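火星の水と生命居住可能性

火星の水と生命居住可能性(かせいのみずとせいめいきょじゅうかのうせい)では、火星における液体の水の歴史と、それが微生物の生存に適した環境をもたらした可能性について述べる。火星で生命そのものが確認されたことはない。本項で扱うのは、生命を支えうる条件がいつ、どこに、どの程度の期間存在したかという問題である。

概要

現在の火星は寒冷で乾燥しており、大気は薄く、主成分は二酸化炭素である。地表の気圧は水の三重点に近いか、それを下回る場所が多く、純粋な液体の水が地表に長く留まることは難しい。一方、地表には谷の網目、扇状地、三角州に似た堆積物、湖底堆積物と考えられる泥岩などが残されており、過去に液体の水が流れ、溜まっていたことを示すとされる。

居住可能性の検討では、液体の水のほかに、炭素、水素、窒素、酸素、リン、硫黄といった元素の供給、利用できるエネルギー源、放射線や酸化剤からの保護が問題となる。条件が揃っていたことと、そこに生命がいたことは別の事柄であり、文献でも両者は区別して扱われる。

地質時代の区分

火星の地質時代は、クレーターの密度をもとに、ノアキス代、ヘスペリア代、アマゾニア代に区分される。最も古い地殻の形成期をこれらの前に置き、先ノアキス代と呼ぶ場合もある。

ノアキス代は、隕石の衝突が多く、谷の形成が盛んだった時代である。粘土鉱物を含む地層の多くはこの時代のものとされ、中性に近い水と岩石が長く反応した結果と解釈されている。ヘスペリア代には大規模な火山活動と、流出谷をつくった洪水があった。硫酸塩鉱物はこの時代の地層に目立ち、水が酸性に傾いた場所や蒸発の進んだ場所があったことをうかがわせる。アマゾニア代は現在まで続く時代で、寒冷で乾燥した気候のもと、氷河や風による地形の変化が中心となっている。

年代の境界はクレーター年代学のモデルに依存し、絶対年代には幅がある。月の試料で較正した曲線を火星に当てはめているため、火星の試料が直接年代測定されれば改定される可能性がある。

水の痕跡

谷地形

南半球の高地には樹枝状の谷が広く分布する。分岐の様子から、降雨または融雪による表面流出が関わったと考える説が有力であるが、地下水の湧出によって谷頭が後退したとする説や、氷床の下を流れた融水によるとする説もある。地域ごとに成因が異なっていた可能性も指摘されている。

湖と三角州

ゲール・クレーターでは、細粒の泥岩が層をなして堆積しており、かつて湖が存在したと考えられている。ジェゼロ・クレーターには流入谷の出口に三角州の堆積物があり、縁の反対側には流出谷がある。流入と流出の両方を備えた湖は水の入れ替わりがあったことになり、塩分が過度に高まりにくい。このため、居住可能性の観点から調査対象として重視されてきた。

鉱物

層状ケイ酸塩、硫酸塩、炭酸塩、含水シリカなどが、軌道上からの分光観測と地表での分析によって見つかっている。なかでも粘土鉱物は有機物を吸着して保存しやすく、炭酸塩は大気中の二酸化炭素の一部が固定された記録として注目される。ただし、検出された炭酸塩の量だけでは、初期の厚い大気の行方を十分に説明できないとされる。

模型を用いた教育

火星の堆積環境は、専門外の読者には規模も時間も想像しにくい。ヴィルポートの学習施設トラーノでは、堆積と侵食を卓上で扱う講座が開かれており、カシミロ・カラスコが教材をまとめている。講座は全6回で、前半に水の痕跡、後半に生命の痕跡の判定を取り上げる。
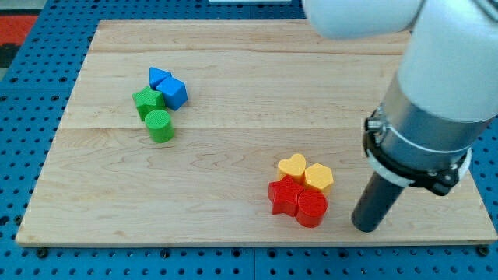
堆積物の読み取りでは、地形の外形だけから成因を決めることはできない。火星の丘やメサには、周囲が削られて硬い部分が残ったもの、火山活動によるもの、氷を含む地盤が変形したものがあり、上空からはよく似た輪郭に見えることがある。カラスコの教材はこの点を積み木を例に説明している。淡い色のメープル材の板の上で、先の尖った青い三角柱とその隣の青い立方体を比べれば、横からは違いが明らかでも、真上からはどちらも角ばった輪郭になり、高さや斜面の情報が失われる。立方体の面ごとに青の濃さが少しずつ違って見えるのは光の当たり方によるもので、軌道画像でも同様に、明暗の差を岩石の種類の差と取り違えるおそれがある。実際の調査では、立体視画像から作成した標高図、太陽高度の異なる複数の画像、分光データを組み合わせてこの問題に対処する。

気候の問題

初期の火星がどのようにして液体の水を保てたのかは、長く議論されてきた。当時の太陽は現在より暗く、二酸化炭素と水蒸気の温室効果だけでは、地表の平均気温を氷点以上に保つことが難しいという計算が多い。

提案されている説明には、水素やメタンが加わって温室効果が強まったとするもの、高層の氷雲が熱を閉じ込めたとするもの、大規模な衝突や火山噴火が短い温暖期を繰り返しもたらしたとするものがある。全体としては寒冷で、温暖な時期は断続的だったとする見方に立つと、湖の多くは氷に覆われていた可能性がある。氷の下でも液体の水は保たれるため、この見方は居住可能性を直ちに否定しない。

シモン・ドマンスキは解説書のなかで、温暖か寒冷かという二分法では観測を整理しきれないと述べ、流域ごとに水が存在した期間を見積もることを勧めている。同書では、扇状地の体積と粒径から流量を仮定し、堆積に要した時間を逆算する手順が示されている。仮定する流量を100倍変えれば所要時間も大きく変わるため、得られる値は範囲として示すべきだとされる。

大気の散逸

火星は初期には全球的な磁場をもっていたが、早い時期にこれを失った。古い地殻に残る磁化がその証拠とされる。磁場の消失後、太陽風と紫外線による大気の散逸が進んだと考えられているが、磁場の有無が散逸の速さをどこまで左右したかについては見解が分かれる。

大気中の重水素と水素の比は地球の海水より高く、軽い水素が優先的に宇宙空間へ失われたことを示す。失われた水の総量は、初期の比の値や、地殻に鉱物として取り込まれた水の量をどう見積もるかによって変わる。

有機物と生命の痕跡

地表の探査では、泥岩から塩素を含む有機化合物や硫黄を含む有機化合物が検出されている。有機物は隕石や惑星間塵によっても供給され、水と岩石の反応でも生じるため、検出されただけでは生物の存在を示さない。

生命の痕跡と判断するには、分子の種類の偏り、同位体比、鉱物の組織、地層中の産状など、独立した複数の証拠が必要とされる。地球上の古い岩石についても、生物起源か非生物起源かをめぐる論争は多い。微化石に似た形は鉱物の成長だけでも生じるので、形態のみに基づく主張は慎重に扱われる。

大気中のメタンも論点の一つである。ゲール・クレーター内では微量のメタンが報告された一方、軌道上からの高感度の観測では対応する濃度が検出されていない。地表付近に限られた現象とする説、装置に由来する可能性を検討する説などがあり、決着していない。

現在の居住可能性

現在の地表は、強い紫外線、宇宙線、過塩素酸塩などの酸化性物質にさらされ、生命にとって厳しい。地下では放射線が遮られ、深部ほど温度が上がるため、液体の水が存在しうる深さがあると予想される。地球では1,000メートルを超える深さの岩盤からも微生物が見つかっており、岩石と水の反応で生じる水素をエネルギー源とするものもある。火星の地下に同様の環境があるかどうかは確かめられていない。

斜面に季節的に現れる暗い筋は、当初、塩水の流れと解釈されたが、乾いた砂や塵の移動で説明する説が有力になっている。南極の氷の下から得られた強いレーダー反射についても、液体の水とする解釈に対し、粘土や氷の層構造によるとする反論が出されている。

試料の分析

探査車に搭載できる装置には大きさと電力の制約があり、微小な組織や同位体比の精密な測定は地球の実験室のほうが適している。火星由来の隕石はすでに研究に用いられているが、採取地点が不明であること、火成岩に偏っていること、地球上での汚染を受けていることが難点となる。堆積岩の試料を産状の記録とともに持ち帰ることができれば、年代と堆積環境を結びつけた議論が可能になる。

試料の取り扱いでは、地球の生物による汚染を防ぐことと、未知の物質を外に漏らさないことの両方が求められる。清浄室の設計ではこの二つの要求が衝突する場合がある。前者では室内を陽圧に、後者では陰圧に保つのが通例であるためで、二重構造の隔離容器などが検討されている。

用語

居住可能性は、英語のハビタビリティの訳語である。生命居住可能領域(ハビタブルゾーン)は恒星からの距離に基づく概念で、個々の地層や湖について論じる場合の居住可能性とは範囲が異なる。

関連項目

火星の地質
火星の大気
宇宙生物学
惑星保護
火星隕石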